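Can a robot tidy up yet? I went to Vatthorpe to find out

February 28, 2020

I've been promised a robot that does the housework since I was small, so when the Plokatora workshop in Vatthorpe opened its doors this week I was on the early bus (with a flask, it's freezing out there). The question I took with me was a simple one. Can a machine put something away in a box yet?

The team calls its project Kettle, which has nothing to do with making tea, sadly. They've picked one small chore, block into box, and they're working on it until it's dull. It's the same job as putting toys away, or dropping a returned item into the right tray behind a shop counter, and I do it at home without looking.

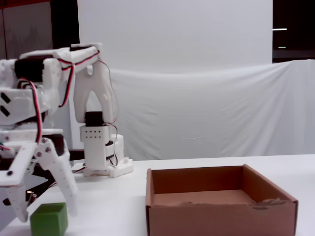 How well does it do?

Better than I'd feared! In the tests the team ran before my visit, the arm was given 189 goes and got the block into the box on 138 of them. The misses were mostly fumbled grips, I was told, with a few drops just short of the cardboard. A good go takes 12 seconds. I timed myself on the kitchen table that evening and didn't need two, but then I've had a lot of practice.

What I liked was how ordinary it all is. You've got white plastic arms, wires looping about all over the place and a plain brown box that could have come from anyone's recycling. I'd pictured something much shinier, and I came away quite fond of it.

The harder stuff is still a long way off. Socks are a nightmare, apparently, as they never lie the same way twice, and anything see-through is out for now. A local shop, Etetano, has offered its stockroom for a proper trial in April, with 68 different items off its shelves to be sorted into trays. I've asked if I can come and watch that too.

So would I have one at home? For the building bricks on my living room floor, yes, tomorrow please. For the washing-up I'll be keeping my rubber gloves by the sink for a good while longer.

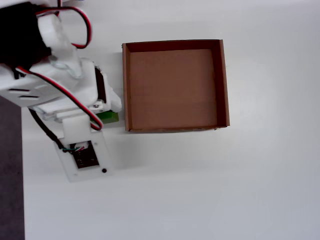 The green block at the gripper, with the box still to be filled.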